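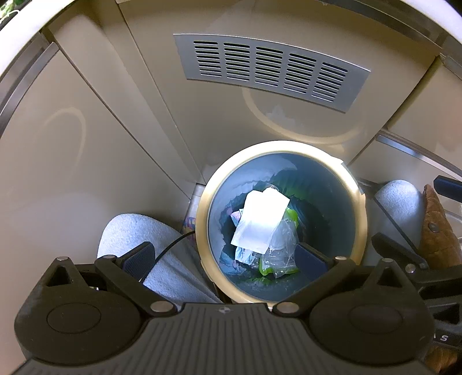

When the jaws let go late: a fault report on our kitchen tidying project

7 min read
Last updated: July 24, 2025

What we were trying to do

My final project at Roscombe was meant to be about rubbish. The plan was to take a hand-held gripper round a kitchen, pick up bits of packaging, drop them in a small bin on the floor and record everything, so that later an arm could learn the same job from our recordings. I did most of the picking up and Kirsty Hollis, my project partner, did the logging (she is much tidier than me, and her spreadsheets prove it).

Then the gripper nipped my finger, and the project turned into a different project! I still think it was a good one. Most of what follows is about the fault, how long we took to believe in it, and what we changed.

The set-up, quickly

The gripper has a jaw on each side and a fingertip pad at the end of each linkage. You hold it from behind and squeeze a trigger, a sensor reads how far you've squeezed, and a Cunance motor board moves the jaws to match. Let go of the trigger and they open. The signal from the trigger reaches the board along a thin cable, and everything is saved by Lusitz, the logging program our department uses.

We picked packaging on purpose. It's light, it crumples, it springs back, and it's nothing like the foam blocks we'd practised on in February. We were quite proud of that choice. It did mean that when something odd happened we blamed the packaging every time.
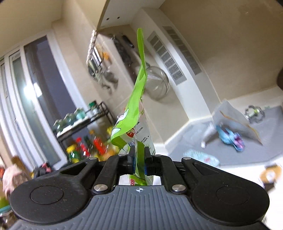

Green and white packet held between the fingertips, mid-swing.

What went wrong

The first sign was a wrapper that wouldn't drop. I'd be over the bin with the trigger released and the jaws would stay shut, and then a moment later they'd open as if nothing had happened. I wrote "sticky wrapper" in the notes. I wrote that quite a lot, and I'm a bit embarrassed by how often.

On the day it got me, I had a bit of film over the bin and it wouldn't let go. So I reached in with my free hand and tugged it. The jaws opened, which was what I wanted, and then they snapped shut again on the end of my first finger. I hadn't squeezed the trigger. Kirsty pulled the power lead out of the wall (we had no stop button, more on that later) and I ran my finger under the cold tap and said some things that are also in the Lusitz recording.

No broken skin, only a bruise and a very sore nail. I filled in the accident form at the Siriwardena workshop that afternoon. I nearly didn't bother, and I'm glad Kirsty nagged me, as it was writing the form that made us realise "sticky wrapper" couldn't explain a jaw closing by itself.

Finding the cause

We stopped all recording and went back through the log. Of the 95 drops we had recorded, 40 had a late release somewhere in them, which was a horrible number to look at when I'd been telling our supervisor that things were going nicely.

Kirsty plotted the trigger signal for drop after drop and kept finding the same shape. The line would go completely flat, then jump. A real hand never gives you a flat line, there's always a wobble. So the board was getting no new readings during the flat bits and was just holding on to the last one it had. The longest gap she found was 584 milliseconds. That doesn't sound like much, but try keeping your finger out of something for that long when you're annoyed with it.

The culprit was the cable. When the gripper is tipped down towards a bin on the floor, the loop of cable swings forward, and on a wide opening it could catch on something and get tugged at the plug. We proved it in the workshop with the gripper clamped to a bench and nothing near the jaws. Pull the cable gently and the signal froze. Wiggle it and it came back.

What we can't fully explain is the snap shut. Our best guess is that old readings were queued up in our code while the connection was dropping in and out, and the board then worked through them in order, including a squeeze from earlier in the pick. The queue was my code. I'd added it to make the motion look smoother in the plots. We couldn't get the snap to repeat on the bench, so please treat that part as a guess.

What we changed

1. The queue is gone. The board now uses the newest reading and throws away anything older.
2. If no reading arrives for 100 milliseconds, the motor switches off and the jaws go slack. A dropped packet is a nuisance and I can live with it.
3. The cable is tied down along the body with a clamp right by the plug.
4. There's a stop button on a short lead, and whoever is logging holds it.
5. Free hand stays behind the grip. If something won't drop, power off first, then pull.

Number five is the one I still have to think about. The urge to help a dangling wrapper into a bin is very strong!

Where that leaves the project

We haven't trained anything on the old recordings. I wanted to keep the drops that looked clean and Kirsty didn't, and we argued about it over two lunches before I gave in. Her point was that we'd only been looking for freezes at the release, and a frozen reading in the middle of a pick would teach an arm something wrong as well. She was right, there were a few.

The bench tests of the new version have all gone slack when they should. Next we take it back into the kitchen and start the drops again from the beginning, with the stop button in Kirsty's hand and a new column in the spreadsheet for "didn't let go, reason unknown". The old notes are in the appendix with my sticky wrappers left in.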